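Niederschrift über die Sitzung der Arbeitsgruppe Vorführdaten
Projekt Niro, Standort Arnton, 30. Juni 2018

TOP 1 — Stand der Fernsteuerung
Die Montageaufgabe Kunststoffstuhl wird über beide Arme vorgeführt. Gegenstand der Aussprache war die Führung der Greifer beim Ansetzen der Beine.
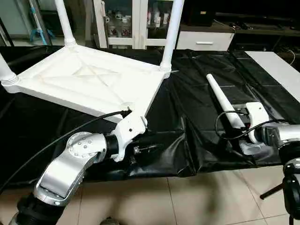
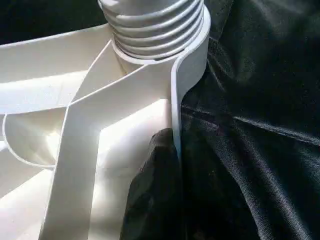
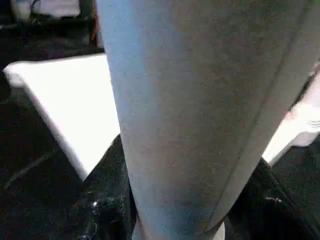 Bislang liegen 188 Vorführungen vor, davon wurden 6 wegen Verbindungsabbruchs verworfen. Die Firma Testell weist darauf hin, dass die Bediener das Bein unterschiedlich ausrichten. Es wird beschlossen, die Ausrichtung künftig vor dem Absenken abzuschließen.

TOP 2 — Führung von Hand
Tierney beantragt, einen Teil der Vorführungen durch Handführung der Arme aufzunehmen. Bedenken bestehen hinsichtlich der Vergleichbarkeit — die Aufnahmen sind daher getrennt abzulegen. Dem Antrag wird bei 2 Enthaltungen zugestimmt.

TOP 3 — Umfang
Das Ziel von 3000 Vorführungen bis Dezember bleibt bestehen. Testell legt zur nächsten Sitzung einen Schichtplan für die Bedienplätze vor.

TOP 4 — Verschiedenes
Keine Wortmeldungen. Die Niederschrift der vorigen Sitzung wird ohne Änderung genehmigt.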